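Gallery: Teaching by Hand at the Avumstead Workshop

Welcome, and thank you for stopping by! We've been meaning to put this page together since October, when Kristóf Katona first talked the rest of us into trying remote control, and it has taken until 10th June to get it up. Our two arms are called Isten (left) and Simon (right), and yes, the names stuck long before anyone asked whether they should.

The way we work is simple enough to tell. A person drives both arms through a job from start to finish, the computer keeps a record of every joint, and then we do it again, and again, until there is enough for the Pradow software to learn from. A good session gives us 14 clean runs, and a good session also leaves you with very tired shoulders (bring a snack, is my advice).

The block tray is where every new driver begins. Small orange blocks, a blue tray, and one arm reaching in while the other waits its turn with the gripper open. It looks like nothing much until you try it yourself and find you have been holding your breath.
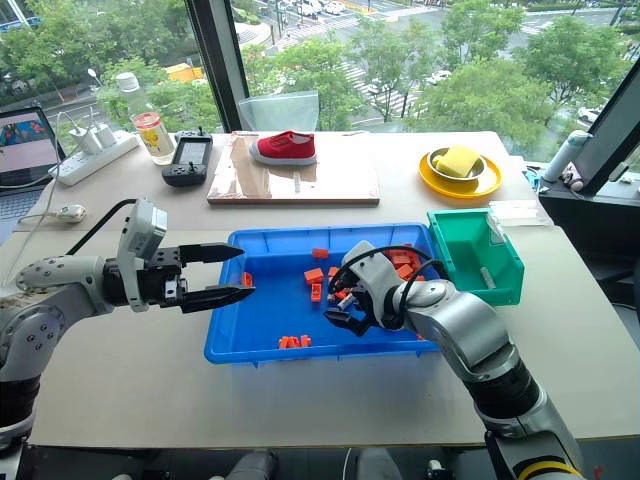

Kristóf likes new people to spend two days on blocks before they touch anything else, and I have come around to his way of thinking. You learn to come down slowly, to close late, and to leave the second arm alone until you need it. When a run goes badly we throw it out and start over, with no hard feelings.

More pictures will follow as we get them sorted!

Recent galleries
Folding Towels, Part 3
Simon Gets New Fingers
Open Evening at Avumstead

Contact us | © Avumstead Workshop | Back to top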